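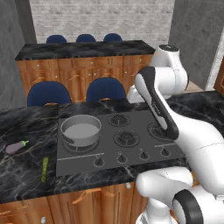
Figure 1. Simulated kitchen, arm at the cooktop.

2.3 Planning your equipment budget

Complete this section before you request a quote from Golthorpe.

1. Run your layout in the Trirnum simulator. Check that the arm reaches the burners and control knobs.
2. Switch to a close view and look for cabinets or appliances near the arm.

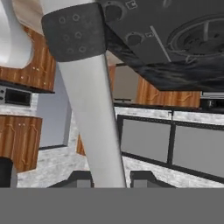 Figure 2. Close view of the arm, with cabinets and a microwave behind.

3. Enter the arm, gripper and mount as separate lines – they have separate lead times.
4. Allow 5 days for installation and 2 for operator training.

Note: Simulator licences are billed per site, not per arm.

Caution: Do not order a mount until the counter height has been measured on site.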